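### 4.3 Glare and the late-stop fault

We want to spend a little time on the fault that cost us the most sleep, partly because we suspect other groups with wrist-mounted fisheye cameras have met it and blamed something else, as we did for quite a long while. In 49 of the 131 reaching trials the controller issued its stop command late, and in three of those the hand pressed against a surface hard enough to trip the force limit. No one was hurt and nothing was broken (apart from a finger pad, which we had been meaning to replace anyway), but a hand that stops late is a safety matter and we treated it as one.

The stopping rule in the Saketa controller is a simple one. It takes the wrist view, estimates how near the closest surface is, and halts the arm when that estimate drops under a set margin. The estimator, which we call Jugah, was trained mostly on evenly lit benches in the Belport laboratory, where the lamps are diffuse and the blinds are generally down. Daylight and shiny furniture were new to it, and we were perhaps too cheerful in assuming that it would cope.
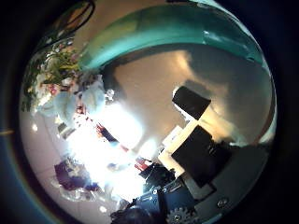
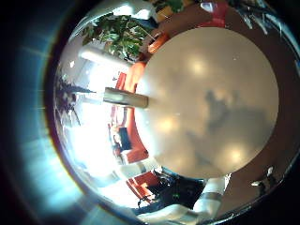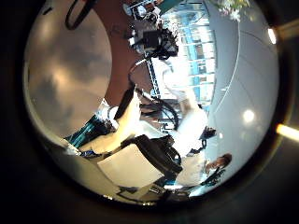
Camholm Working Papers in Robotics, Issue 2

**Figure 3.** Wrist-camera views. First: a large white glare over the center-left, with parts of the hand along the lower edge. Second: a pale round tabletop with four soft reflections and an overexposed window area at far left. Third: a blurred grey part of the hand very close to the lens, with windows and round ceiling lights further off.

The first view gives a good idea of what Jugah has to contend with. Much of what lies under the glare can't be made out, even by a patient human reader, and the estimator handles such a patch badly: it finds no texture there, lowers its confidence, and then fills the hole with whatever distance it believed a moment earlier. If the arm is moving toward the surface, that older distance is too generous, and the stop arrives late.

Reflections on a glossy top, like those in the second view, cause a related but milder trouble. Jugah tends to read a soft highlight as something lying well behind the surface, much as you might see a lamp "inside" a polished table. One highlight seldom matters, but when several share the view they can pull the average outward, and our margin was never wide enough to absorb that.

The third view concerns the hand itself. We mask out the fingers using a fixed template, and the template was drawn with the hand open. In other poses a finger or the edge of the palm can stray outside it, and the estimator then sees a very near surface and asks for a halt. These false stops were harmless, but they were so frequent that we had lengthened the filter to quiet them, and I'm afraid the longer filter is also what let the glare fault grow from a nuisance into a real delay. It was Ineke Verstraete who put the two together, one Saturday, while going through the logs for a different reason altogether.

Our repair is modest. Saturated regions are now marked as unknown, and if they cover too much of the view the arm slows to a crawl until they clear. The finger template follows the joint angles, so the filter could go back to its original length. We also kept the force limit exactly where it was, having been rather glad of it. When we replayed the logged trials through the revised controller, the late stops fell to two, both with the glare spread across nearly all of the usable view. We haven't solved those, and for the time being the arm simply waits for an operator.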